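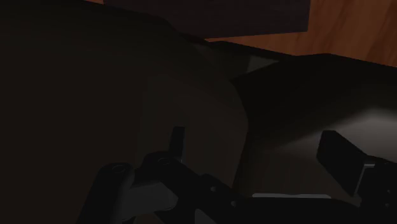

Figure 4. Gripper finger links and the right-hand pad, close view, Ivadari simulator.

4. When the gripper won't let go

I've put this fault in its own section because it ate most of my September. You tell the gripper to open, the console says it opened, and the object comes along for the ride anyway. In the simulator that costs you a run. On a real arm it can cost you a bottle, or a finger, so please clear it in Ivadari before you load the same program onto hardware.

Before you start, you'll need the Tridis console open and the contact log turned on (Settings, then Logging). Leave the speed at 31 percent. I know it's slow! You want to be able to hit Stop in time.

1. Press Stop, then Hold. Don't press Reset yet - Reset wipes the contact log and you'll have to wait for the fault to come back.
2. Open the contact log and scroll to the last release command. Look for error 89, "contact persists after open."
3. If you see error 89, write down which finger pad it names. If it names both, go straight to step 6.
4. Switch to the wrist view and step the simulation forward one tick at a time.

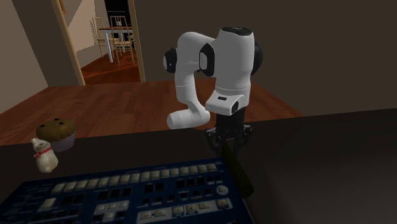
5. Watch the gap between the pad and the object as you step. If the gap opens up but the log still reports contact, your collision shape is bigger than the part you see on screen. Go to Shapes, pick the pad, and click Rebuild from mesh.
6. If the gap never opens, the release command is getting overwritten. Check whether your program sends a second grip command right behind it. Mine did, thanks to a loop I'd copied from the Fothergill sample and never read properly.
7. Save, press Reset, and run the pick and release again at the same speed.

CAUTION: Never drag an object out of the closed fingers with the mouse while the simulation is running. The solver pushes back hard, the arm can whip around, and things go flying off whatever they were sitting on. Pause first, then drag.

Note: Trevor Sugden found that the Ciltitz physics plug-in hides error 89 unless verbose logging is on. If your log looks suspiciously clean, check that before you go hunting anywhere else.
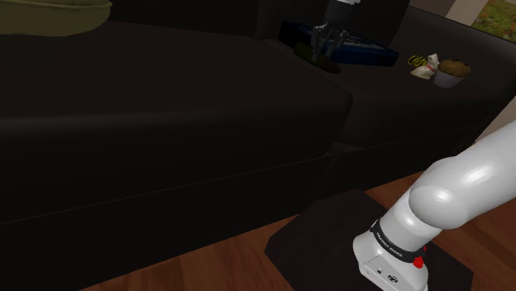
Can I just raise the opening force until the object drops?

I wouldn't. Extra force hides a bad collision shape for a while, and then the fault comes back with the next object you try. Put the force back to its default and work through steps 1 to 7.

If the fault is still there after a rebuild, export the contact log before closing the console and go on to section 5.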